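Housekeeping rules for glove recordings

Third revision of my rules for recording hand demonstrations with a sensor glove. The first version was a paragraph in a readme and covered calibration only. The second had 31 items, and people skipped most of it. I have cut it down to the ones that changed what we kept or threw away, plus a few that are about people's arms.

1. Marker before glove. Check that the printed marker is flat and firmly seated on its mount before the hand goes in. Once the straps are tight nobody wants to take them off again, and a tilted board gives you a constant offset that looks like a calibration fault.

2. The marker stays in view of the fixed camera for the whole take. It may turn. It may not go behind the operator's head or the storage box. If tracking drops for more than 6 consecutive samples, the take is marked and not repaired by interpolation. Menzies, our logging script, used to fill the holes silently. I removed that in December.

3. Cable goes along the underside of the forearm. Leave enough slack for a full reach across the table, and do the full reach once before recording.

4. Objects are soft, and there are few of them. Plush toys and a fabric box tolerate a bad grasp. Hard objects need a separate sign-off, on the Skasholm form.

5. Record through the approach. Do not start the take with the fingers already on the toy.

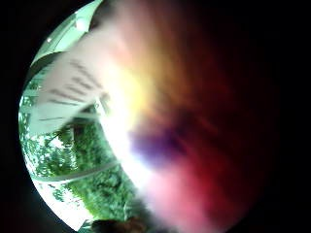
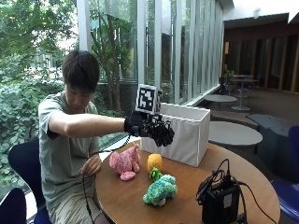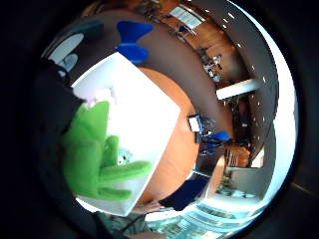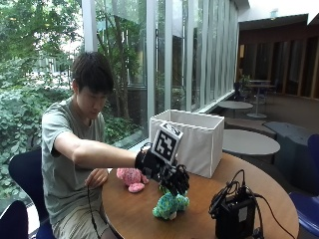
Round table, fabric box, plush toys, one seated operator.

Wilma Moffat thinks rule 2 is too strict. Her view is that a short dropout in the middle of a slow reach costs nothing, that discarding it biases the set toward people who move carefully, and that the threshold should depend on hand speed. She would also like the raw samples kept next to the flag so that someone else can decide later.

The second point I accept without argument. Raw samples now stay in the take folder and the flag goes in a separate file. On the first, I want a speed threshold that can be written in one line before I change the rule. A limit that varies by take has to be computed afterward, and the operator then has no way of knowing at the table whether to go again.

Remaining rules, shorter:

6. Maximum 25 takes per sitting. Glove off between sittings, straps fully open. Report numbness immediately and stop.

7. Seat height is set so the operator can reach the far side of the box without standing. Note it in the session header.

8. Window light is allowed. Lock exposure on the fixed camera before the first take and leave it locked. If the light changes enough to matter, end the session and open a new one.

9. Consent covers the face as well as the hand. Anyone who agreed to hand data only gets the face masked before the files leave the recording machine. The Cladine export does not do this by default, so the mask step has to run first.

10. Deleting is not allowed during a session. Bad takes get a reason code. "Other" needs a sentence.

I went back over 200 older takes with this list. Most rejections came from rule 2, then rule 5. Rule 3 accounted for few, but those were the ones where a connector had to be replaced.

Still open: what to do about left-handed operators, given that the Revska mount only fits the right glove. For now they record right-handed and the header says so. I don't like it, and the next revision should have a proper rule there.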